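Bon, j'avais dit que je n'achèterais plus rien avant d'avoir fini ma pile, et puis mercredi soir je suis tombée sur Fletier en promo. Un jeu de gestion de port avec des combats au tour par tour, franchement, comment résister ? J'ai lancé la partie « juste pour voir » et à deux heures du matin j'étais encore en train de négocier des caisses de sel avec les marchands de Jastthorpe.

Le début est un peu raide, je préfère prévenir. On démarre avec 300 pièces, le premier bateau en coûte 2000, et le tutoriel vous lâche au bout de trois écrans. J'ai recommencé deux fois (la première, j'avais tout dépensé en cordages, ne me demandez pas pourquoi).

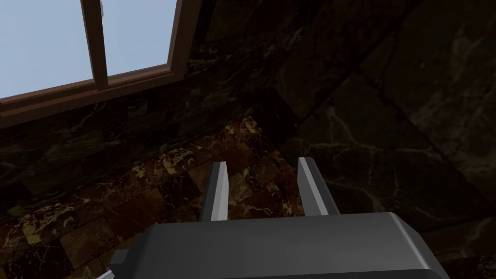

Mais une fois la route d'Arkdale ouverte, quel bonheur ! Les quêtes s'enchaînent, l'équipage se met à papoter sur le pont et la musique change selon la météo. J'ai même un faible pour Rojanasak, le cuisinier, qui râle à chaque escale et qui tape pourtant plus fort que tout le monde en combat. Il a fini un boss à lui tout seul avec un coup à 171 de dégâts, j'ai crié dans le salon.

Deux petits reproches quand même : les menus sont minuscules en mode portable, et le tri de l'inventaire est une horreur dès qu'on transporte un peu de tout. Il paraît qu'un correctif arrive en mai, je croise les doigts.

Pour l'instant j'en suis au chapitre quatre et je n'ai toujours pas trouvé la clé du phare. Si quelqu'un l'a, je prends les indices en commentaire, mais sans me raconter la fin, merci !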